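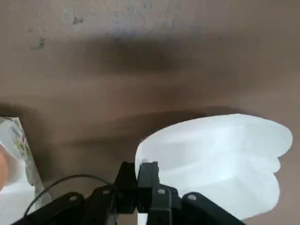
Ernik oil tank gauge: six months on

We're on heating oil out here in Gedville, with a 1000 litre tank behind the hedge, and for years my way of checking it was a bamboo cane and a torch. Last winter we ran dry at 5 in the morning, so I gave in and bought the Ernik. It cost me 189 with the little plug-in display, and I've had it running since September.

Fitting it was easy enough. The sender screws into the spare hole on top of the tank, you type in the height and shape, and off it goes. Mine took three tries to pair -- the booklet wants you to hold the button for 20 seconds and I kept letting go too soon!
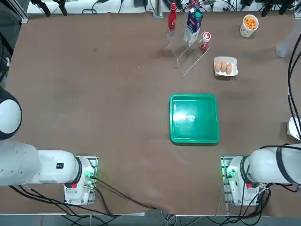 Once paired it's been very steady. The reading drops a bit on cold nights and creeps back by lunch, which threw me at first, but over a week it evens out. I checked it against the cane and against the delivery ticket from Haltetti, and I'm happy with both. The low level alarm is properly loud too (the dog hates it).

Moans? The display is far too bright for a hallway, and the battery cover on the sender is a fiddly thing to do up in gloves. My neighbour Everett Kasprzak has the Kütt one, which sends the level to his phone. I do envy him that a bit, but his needs a yearly fee and mine doesn't.

I'd buy it again, though I'd wait for a sale. Four stars from me, and I'll update when the first battery goes.

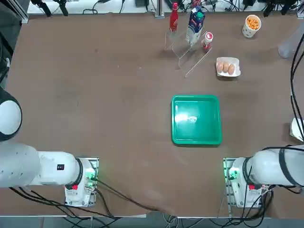
Green tray on the brown tabletop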